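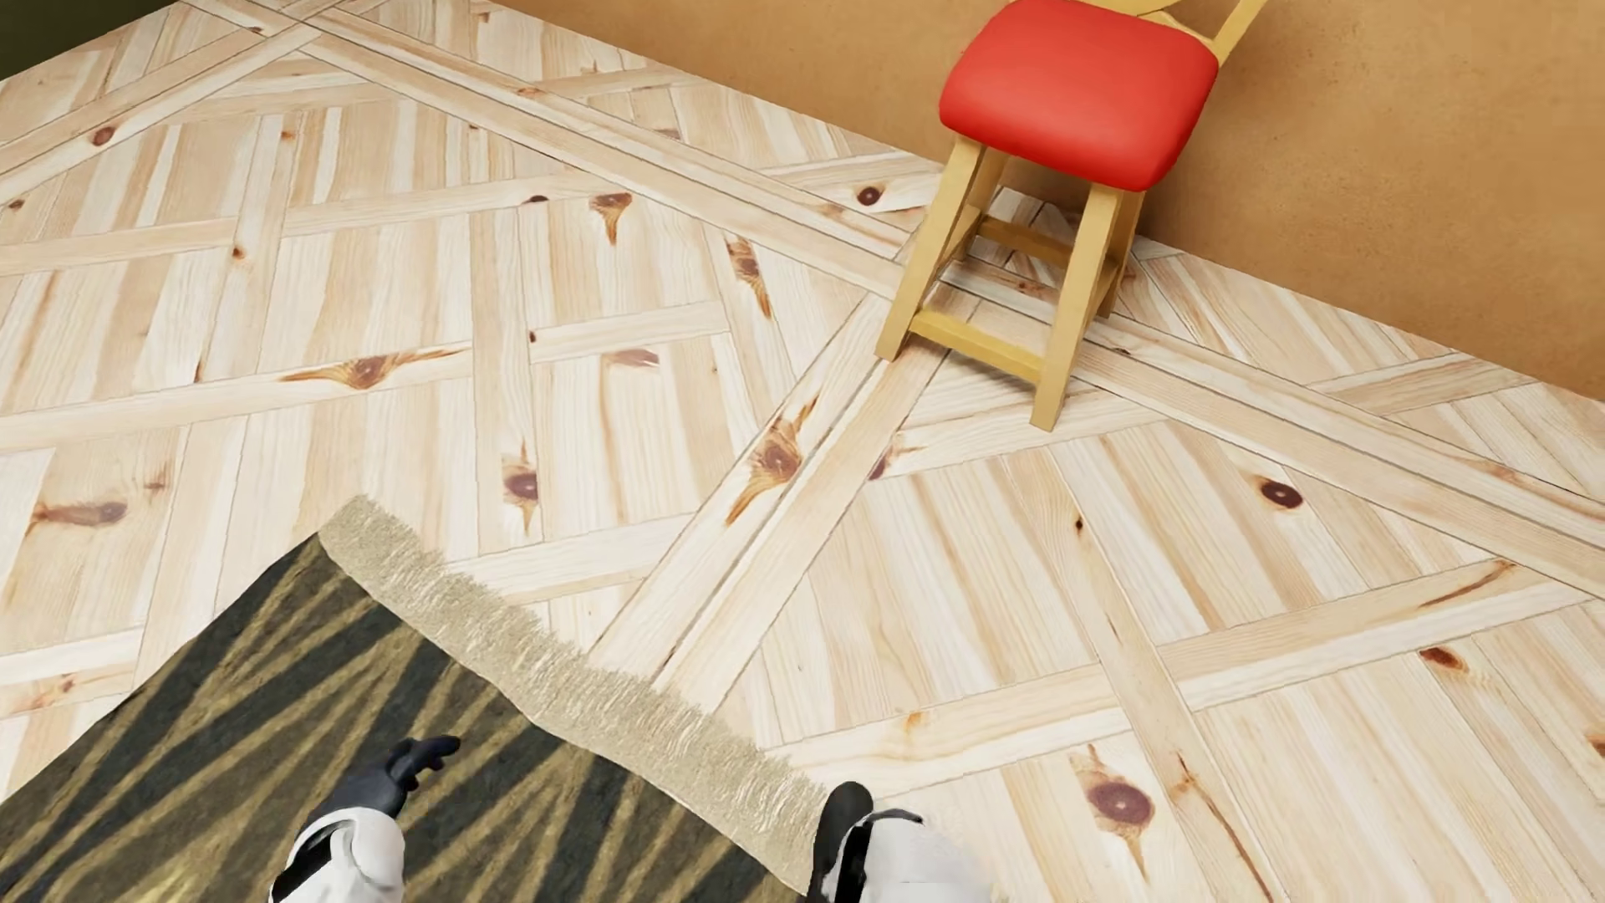
A robot built at home usually spends its first weeks inside a computer. Our robot is called Trelo, and before any of its motors were bolted on, it had a complete copy of itself made of numbers. Engineers call this a simulation. The copy has two hands with dark gray fingers and white forearms, and it works in a room that is also made of numbers. The room has a pine floor, a rug with a fringe, and a chair with a red cushion. The fringe matters to a robot. A person steps over it without thinking, but a program has to be told where the rug stops and the floor starts, and a row of pale tassels makes that edge harder to find.

## What a simulation is

A simulation is a set of rules that a computer follows many times each second. One rule says that things fall when they are let go. Another says that two solid things cannot be in the same place. A third says how much a surface grips whatever slides across it. This grip is called friction.

The computer works out where everything is, waits a tiny step of simulated time, and works it out again. Our simulation takes 50 steps for each simulated second. If the steps are too large, strange things happen. A finger can be above the floor in one step and inside the floor in the next, and the computer then pushes it out very hard. In an early test the whole left arm shot across the room for this reason. No real arm was harmed – the real arm was still in a box.

## How the room is made

Each object in the room has two parts.

The first part is its **shape**. The computer uses the shape to work out bumps and contacts. The shape is often simpler than the thing you see. A chair leg may be stored as a plain rod, and a cushion as a box with rounded corners.

The second part is its **surface picture**, which is called a texture. The knots in the pine boards are part of a texture. They have color, but they have no height, so a simulated finger slides straight over them. The robot's camera program sees them all the same. Ours once marked a dark knot as a small object and planned to pick it up. The plan failed, and the program tried again 12 times before we stopped it.

We kept the knots. Real wooden floors have them too, and a robot that has only seen plain floors may have trouble on other kinds.

## How the robot is controlled

The arms are moved by a program named Keliden. It does three jobs, always in the same order.

1. It reads the sensors. A sensor is a part that measures something, such as the angle of an elbow.
2. It compares the measurement with the target. If the elbow should be at 90 degrees and it is at 80, the difference is 10 degrees. This difference is called the error.
3. It sends a command to the motor. A large error gives a strong push and a small error gives a gentle one.

Then it starts over. This circle is called a feedback loop. You use one when you carry a full glass of water. Your eyes measure the tilt, your brain notices the error, and your hand corrects it.

A feedback loop can be set badly. If the push is too strong, the arm goes past the target, comes back, and goes past it again. The arm shakes. If the push is too weak, the arm stops short or takes a long time. Finding a good setting is called tuning, and most of the work on Trelo has been tuning.

## Practice runs

Florencia Medina wrote the practice program. It puts the robot in a slightly different position each time and asks it to reach for a point in the room. Sometimes the light is changed as well. Sometimes the floor is made more slippery.

Over one weekend the program ran 2,000 practice reaches. A real robot would need a great deal longer, and its gears would wear down. The simulated one does not get worn or warm, and it can be put back to its starting position with one key.

Of those reaches, 331 failed. Failures are sorted by cause:

- **Missed target:** the hand stopped in the wrong place.
- **Collision:** the hand or arm hit something it should have gone around.
- **Time ran out:** the arm was still moving when the clock stopped.

Most of ours were collisions. Many of them happened close to the chair, where an arm has to go around the legs and also around the rails that join them. The program had been treating the space between the legs as empty. It now checks the rails first.

## Moving to the real robot

The real arms stand on a workbench in a shared workshop. They use the same control program, with the same settings to begin with, and at first they did not move as well as the copy did. This is normal enough to have a name. It is called the reality gap.

We found several reasons for our gap. The real cables are stiff and pull on the wrist. The real motors take a moment to respond. One bolt in the left shoulder was loose, and no simulated bolt is ever loose unless somebody writes a rule for it.

To make the gap smaller, we measured the real arm and put the numbers back into the simulation. We added the delay in the motors. We added a small pull at the wrist for the cables. The bolt we tightened.

## Safety rules for the bench

These apply to everyone, including adults.

- The emergency stop button is tested before the arms are switched on.
- An adult is present whenever the power is on.
- Long hair is tied back, and sleeves are rolled up.
- New programs run in the simulation first, then on the real arms at low speed.
- Hands stay outside the taped line until the power light is off.

## Words used on this page

**Error:** the difference between where a part is and where it should be.

**Feedback loop:** measuring, comparing, and correcting, over and over.

**Friction:** the grip between two surfaces that touch.

**Reality gap:** the difference between how a simulated robot behaves and how the real one does.

**Texture:** the picture on the surface of a simulated object.

**Tuning:** changing the settings of a control program until the machine moves well.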